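Barier Programme - Progress Report to the Clesovden Fund
Submitted by Sreekumar Kaimal, 2022-06-17

1. Work in the period

The team has continued to teach the arm table-setting and clearing tasks by remote control. An operator guides the arm through each task from start to finish, and the movements are stored together with the camera views. To date 1,289 demonstrations have been accepted, against a target of 1,638 for the year.
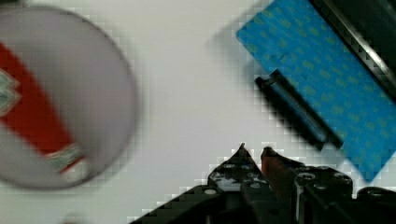 Operators are now asked to pause briefly before closing the fingers. Early recordings made without this pause were difficult to divide into stages, and 50 of them have been set aside. New operators complete 24 practice runs before their work is counted.

2. Arrangement of the table

Items are moved between sessions so that the arm does not learn fixed positions. Toy food, bowls and a cloth remain in regular use - the Brunner list of objects will be added in August. 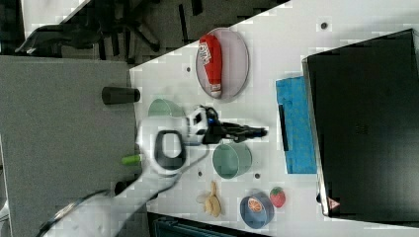 Figure 2. The arm over the table, with toy fruit, bowls and a blue cloth set out.

3. Matters for the Fund

No change to the budget is requested. A second operator station is proposed under the Plemudus extension.

Contact the programme office | © Barier Programme | Back to top

Shares: 3 Comments: 2

R. Two practice sets for each new operator would be wiser, in my view.

Programme reader: Will the recordings that were set aside be made available?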